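Tiltari Drawer Organiser - Set-up Guide
Section 2: Filling the tray

Now for the best bit! Your tray is out of its wrapping and you have a clear tabletop to work on, so let's get some socks into it. Keep a basket to one side for anything that needs a new home, and leave yourself room to roll.

1. Set the tray near the back of the table with its long side facing you. The compartments run in two rows, and it is much easier to reach over an empty front row than a full one.

2. Pair your socks, lay one on top of the other and roll from the toe towards the cuff. Firm but not tight - a sock that has been strangled into a ball loses its stretch.

3. Fill the back row first, one roll to a compartment. Mix plain and patterned pairs if you like. Stripes and florals are lovely landmarks when you are half awake at 6 a.m. 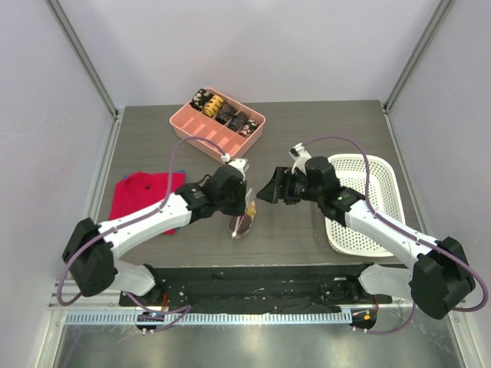
Page last changed: November | Guide ref. 2091

4. With five rolls along the back, stop and try the tray in your drawer before you go on. The Tiltari needs 22 mm of space above the rolls. If the drawer catches, roll again a little flatter.

5. Fill the front row with whatever you reach for most. Gloves, a small scarf or a folded cloth will do nicely too, provided it sits below the dividers.

Note: Dark socks look alike once rolled. Put black, navy and brown in a fixed order and stick to it. You will be amazed how quickly your hand learns the way!

Caution: Do not stand on the tray or lift it by a divider. Hold it by the two short ends.

Using clip bags alongside the tray

Lots of you also have the Vumetti bag clips from the Ellness home set, and they are a joy for everything else that turns up during a tidy. Snacks, fruit, odd buttons - all of it can go into a clear bag where you can see it.

6. Put the heaviest piece in first so that it rests at the bottom, then add the lighter one. Two pieces of fruit are plenty for a small bag.

7. Smooth the top edge flat between finger and thumb, working from one side to the other.

8. Slide the clip on and press until it grips.

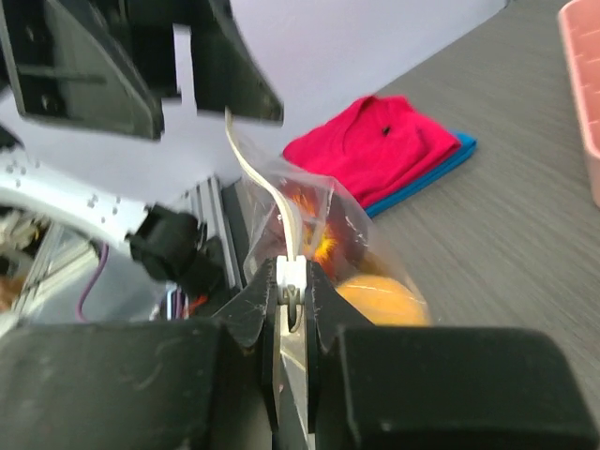

9. Lift the bag a little way off the table by its top edge and give it a few seconds. If the clip creeps, take it off, smooth the edge again and start from step 7. The bag will always have some wrinkles in it and these do no harm.

Caution: Clip bags are for light loads only. Never hang one from a hook overnight, and keep empty bags away from babies and small children.

Note: Fruit softens faster in a closed bag, so open it as soon as you get to the kitchen.

Spare dividers for the Sumampouw drawer size come in packs of 100 for schools and shops, or singly for the rest of us. Cleaning and care are in Section 3.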